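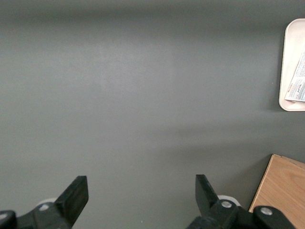
GALLERY / Workrooms / Tables

The tables at Hirkine

The ground floor at Hirkine was refitted in February, and the work tables were the last things to go in. The old ones had come from the Heltthorpe building and no two were the same height. Kerstin Lammers chose the new ones and Svenja Eichhorn did the measuring.

Picture 1
Gray tabletop. The color is a plain matte slate with no pattern or markings across the open part. Light shows as a soft patch toward the far side, with a wide band of shadow across the middle. Kerstin wanted a dull surface for this room, as the old white tops were hard on the eyes by late afternoon.

Notes on the tables

Each table is 168 cm long and 90 cm deep. They were ordered through Weidemann and put together on site by Svenja and Gisela Albers, who also leveled the feet. The floor drops 2 cm toward the back wall, so the rear feet are screwed out further than the front ones. Please don't turn them back in.

There is a 50 cm gap between the tables and the wall for cables and for sweeping.

Wipe the tops with a damp cloth and nothing stronger. Tape is fine if it comes off the same day. Cutting is done on the boards in the Kallach room, never straight on the gray tops.

The old tables are stored in the side hall. Anyone who wants one should ask Henrike Gerlach before the end of the month. Two have loose legs and will need new screws.

Text: Eglė Lūse

Back to Workrooms
Next: Shelving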